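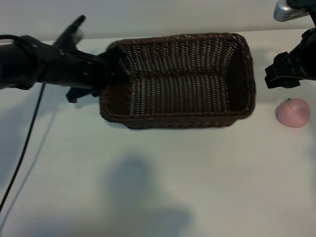
How much weight can a pull-out shelf hold?
Up to 7 kg when the load is spread across the whole shelf and both runners are screwed to the cabinet sides.

January 26, 2023
By Zuzanna Wasilewska

Section 3: Fitting the Fiore pull-out pantry shelf

This section covers one shelf in a standard base cabinet. If you are fitting more than one, finish the lowest shelf first and work upward. The inside of the cabinet must be at least 400 mm deep from the back of the door frame to the back panel.

Before you start

Check that the box contains a left runner, a right runner, the shelf, the bag of screws and the paper template. The runners are marked L and R on the inside face near the front. You will also need a screwdriver, a pencil, a level and a tape measure. A second person is helpful for step 6.

CAUTION: Use only the screws supplied. Longer screws can come through a thin cabinet side and damage the cabinet next to it.

Fitting the runners

1. Empty the cabinet and take out any fixed shelf. Wipe down the sides and let them dry.

2. Tape the template to the left side of the cabinet with its bottom edge resting on the cabinet floor. The front edge of the template goes flush with the front of the cabinet side.

3. Mark the front and rear screw holes through the template. Move it to the right side, turn it over, and mark the same holes there.

4. Lay the level across from one front mark to the other. If the marks do not line up, check that the cabinet floor is flat and adjust the higher mark down.

5. Screw the left runner in place, front screw first. Leave both screws a half turn loose. Repeat with the right runner.

Note: In cabinets with a face frame, the runners must clear the frame by the thickness of a spacer block. Spacer blocks are sold separately.

Fitting the shelf

6. Pull both runners out until they stop. Lower the shelf onto them and push it back until the rear hooks catch – you should hear a click on each side.

7. Slide the shelf in and out a few times, then tighten all the screws. If the shelf drags on one side, loosen that runner, push the shelf fully in, and tighten again.

8. Fit the front stop. Without it, the shelf can come off the runners when it is pulled out hard.

CAUTION: Do not let children lean or climb on an open shelf.

Loading the shelf

Put heavy items such as cans and jars toward the back. Small packets and loose produce are easier to reach in a basket or tray. The clear height between two shelves fitted on the standard template is 312 mm, so measure a basket with its handles up before you buy one. Rough bases can scratch the finish – a thin liner will prevent this.

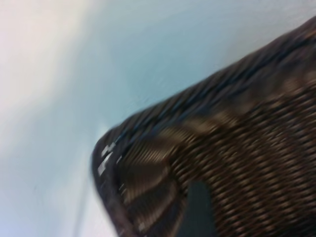

Woven basket in dark brown wicker, close view.

Cleaning and care

Wipe the shelf with a damp cloth and a little dish soap. Do not use scouring powder or bleach. Brush crumbs out of the runners every few months. The runners are greased at the factory and should not be oiled.

Check the screws again in December if you fitted the shelf during the summer. Wood cabinets shrink a little in dry winter air, and a runner can work loose.

Removing the shelf is covered in Section 4.

Zeltetti Home Storage, Telstead | Customer help: ask for Darnell Lindgren, parts desk | Copyright 2023 Zeltetti. All rights reserved. | Back to top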